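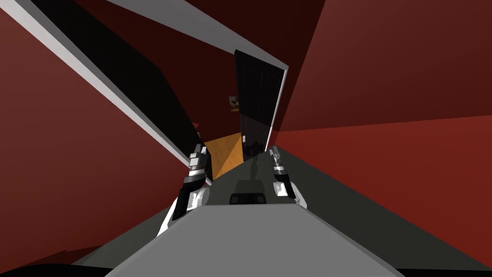 Testers wanted for Okska (paid, remote, no robot experience needed)

Hi! I'm Wekesa Kaijage and I run user testing for Okska, the two-arm robot simulator we make at Sinthorpe. We're opening up a new round in February and I need people to come drive our robot around some virtual houses and tell me everything that bugs them about it.

If you've never heard of us, Okska is a home practice kit for people learning to steer a robot with two grippers. You get the software, a pair of hand controllers and a box called the Sketa that plugs in between the controllers and your computer. You look out from the robot, over the top of its grey body, with a gripper on each side, and you go do chores. The current release has 41 rooms in it. My personal favorite is the one with the dark red walls and the black door, mostly for the way your sense of up and down goes right out the window when the robot leans. I've been at this for years and I still bump things in there.

What you'd be doing

Each session is 40 minutes. You log in, I (or Mutua Waweru, who wrote most of the gripper code and is much more patient than me) say hello over voice chat, and then you get a list of jobs from Athumani, our new task pack. Some are easy, like parking the grippers on either side of something small and dark and closing them without knocking it away. Some are a pain. Opening doors is a pain! We know it is, and we want to hear exactly where it goes wrong for you.

You talk out loud the whole time. Please do grumble. "I can't tell how far away that is" is worth more to us than ten polite nods, and depth is the thing I'm most worried about in this version. The right gripper can look tiny next to the left one when it's stretched out farther from you, and the shadows are supposed to help you judge the gap. Do they? I think so, but I stare at this stuff all day and I'm no judge anymore.

After that there's a short form, and you're done. You can sign up for up to 8 sessions, and you don't have to do them all in the same week.

Who I'm looking for

Pretty much anybody over 18 who can use both hands on a controller at once. I'd really love to hear from people who don't play video games, as our last round was very heavy on gamers and they forgive all kinds of weird camera angles that would drive my mother up the wall. Left-handed people, please, please write in. Same goes if you're colorblind. We have a lot of dark surfaces next to other dark surfaces and I want to know if you can tell them apart.

If you get motion sick easily, tell me up front. It doesn't rule you out (we have a steadier view you can switch on), but I'd want to start you on a shorter list of tasks and you can stop whenever you like and still be paid for the full session.

What you need at home

A computer from the last few years with a decent graphics card, a steady internet connection, a headset with a mic, and a table to put the Sketa on. We mail you the Sketa and the controllers and a return label. Hang on to the box it comes in.

What you get

Gift cards or bank transfer, your pick, paid after each session. If you finish all your sessions you also get a free copy of Okska with Athumani included. The exact rate depends on where you live, and I'll send it to you before you agree to anything.

What we keep

We record the robot's movements, your controller inputs and your voice. We don't record your face. We've got 2,651 runs saved from earlier rounds and yours would be added to those, under a number with your name left off. Change your mind later and I'll delete your runs, just ask before the round closes.

How to sign up

Use the contact form on the Sinthorpe site and put "Okska testers" in the subject line. Tell me what kind of computer you have, which hand you write with, what time of day suits you, and one chore at home you'd happily hand over to a robot. That last one isn't for screening, I just like reading them. (Mutua's is folding fitted sheets. We have not built that.)

I answer everybody, though it can take me a few days when things get busy. Talk soon!

Wekesa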